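**Denied Claims Project, second progress report to the Lasto Fund**

Prepared by Vusumuzi Van Wyk, project lead, Skukholm Legal Services

Reporting period: from the close of the first report through the end of July. The project represents workers in Jusemham whose workers' compensation claims have been denied in whole or in part. The grant covers intake, medical record retrieval, representation at hearing, and the move of all open files to the Xaba case system.

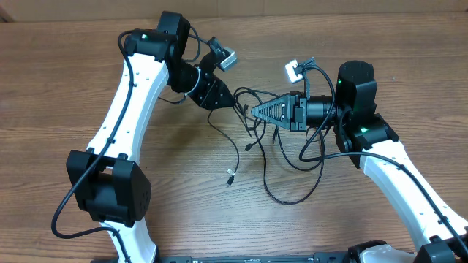
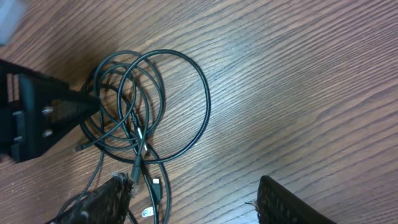
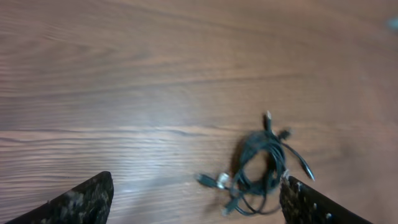

**Does the grant cover claims that were accepted but underpaid?**

The grant covers them when the insurer has issued a written denial of some part of the claim, such as a body part, a period of lost wages, or a course of treatment. A dispute over the weekly rate alone, with no written denial, falls outside the grant. We refer those callers to the state's information office and log the referral.

## 1. Intake

The intake line received 768 calls in the period. We opened 328 files. Calls that did not become files were sorted under the closing codes agreed with the Fund after the first report:

- no denial issued yet
- employer outside the service area
- caller already represented
- deadline passed with no ground for relief
- no injury arising from work
- rate dispute only
- caller did not return contact

The largest code was "no denial issued yet." These callers had reported an injury and heard nothing. They are given the date on which silence from the insurer can be treated as a decision under state rules, and are asked to call again after it. Until this period we did not track whether they did. Xaba now sets a reminder for the intake desk, and a staff member calls the worker on the next business day after the date passes.

The line is staffed on weekdays and on Sunday afternoon. The Sunday shift was added at the request of workers on weekday rotations. It produces fewer calls than a weekday shift but a higher share of opened files, and we propose to keep it.

## 2. Types of denial

Most opened files fall into one of four groups.

**Cause disputed.** The insurer accepts that the worker has the condition but says it did not come from the job. Back and shoulder cases make up most of this group. The usual basis is a prior complaint in the medical chart, sometimes many years old. A prior complaint does not end a claim where the work made the condition worse, but the treating doctor has to say so in terms the hearing officer can use. Treating doctors often write "could be related," and a supplemental report is then needed.

**Late notice.** The insurer says the worker did not tell the employer in time. In several of these files the worker told a shift lead who wrote nothing down. We now ask for shift schedules and text messages at the first interview. Text messages have been the most useful single item.

**Employment status disputed.** The employer says the worker was a contractor. These files take the longest, as the status question is heard first and the medical evidence goes stale in the meantime. Where the client's condition has changed we update the medical report before the second hearing date, which adds cost (see section 5).

**Treatment denied.** The claim is accepted but a surgery, scan, or course of therapy is refused on review. The appeal window is short. Files in this group are now flagged on the day of intake and assigned the same day.

## 3. Hearings and outcomes

The project went to hearing in 23 files. Written decisions have been received in 14 of them. The rest are under submission. The remaining open files are in record retrieval, in settlement talks, or waiting for a date.

We are not reporting a success rate at this stage. The decided files lean toward treatment denials, which are set for hearing sooner, and a rate drawn from them would say little about the cause and status groups. The final report will give outcomes by group, including partial awards.

Two procedural points came up more than once and may interest the Fund.

First, insurers have been sending claim files to us without the adjuster's notes, on the ground that the notes are privileged. Hearing officers have been divided. In one file the officer reviewed the notes privately and released the part dealing with the date of notice. We now ask for private review in every file where notice is contested.

Second, remote hearings are still being scheduled by default. Clients giving evidence by phone from a workplace parking lot or a shared apartment have had trouble following the questions. We request in-person hearings where the client's own account of the accident is in dispute, and provide a quiet room at our office for the others.

## 4. Xaba migration

All files opened in this period were created directly in Xaba. Files carried over from the prior system were moved in batches by deadline, earliest first. The move took six weeks longer than planned for two reasons.

The old system stored the date of injury as free text. Entries such as "spring" or "before the layoff" could not be imported, and each was checked by hand against the claim form. For gradual injuries, where there is no single day of injury, we entered the date the worker first knew or should have known the condition was related to work, and recorded the source for that date in the notes.

Scanned medical records were also stored without page numbers. Citations in our own hearing briefs therefore did not match the imported sets. Briefs in files with a hearing already set were corrected. The others will be corrected when the file is next worked on.

Deadline alerts were tested before the old calendar was shut off. During the overlap one alert failed to fire, for a request for reconsideration. The paper calendar caught it and the request was filed on time. The cause was a state holiday missing from the Xaba calendar table. The table has been corrected and is now checked each quarter by the office manager. The paper calendar will be kept until the end of the grant.

## 5. Spending against budget

Staff costs are on budget. Interpreter costs are under budget, as the hearing office supplied interpreters at more hearings than we had assumed. Medical evidence is over budget. The overrun comes from supplemental reports in the cause group and repeat reports in the status group, as described above.

We ask for approval to move the unspent interpreter funds to the medical evidence line. The total grant amount would not change. If approval is not given, we will limit repeat reports to files where the client has had surgery since the first one.

Copying charges remain a problem with one hospital records vendor, which bills per page for electronic copies. We have objected in writing under the state fee schedule and have paid only the scheduled amount. No reply has been received.

## 6. Staffing

One staff attorney left during the period. The post was vacant for five weeks and has been filled. Files were reassigned by hearing date, and no hearing was postponed at our request. The new attorney has handled compensation defense in the past. A conflict check was run against all open files, and two were assigned elsewhere in the office.

The paralegal post for record retrieval remains part-time. The backlog of record requests is the main thing holding back the cause group, and we expect to ask for more hours in the renewal application.

## 7. Work planned for the next period

- Clear record requests older than 60 days.
- Finish page citation corrections in all files set for hearing.
- Issue a one-page sheet for treating doctors on how to state an opinion on cause, after review by an outside physician.
- Begin callbacks to workers coded "no denial issued yet" before the reminder function was in place.
- Send the Fund a table of outcomes by group once decisions are in for the files now under submission.

Decision needed from the Fund: the budget transfer in section 5, before the next set of medical evaluations is booked.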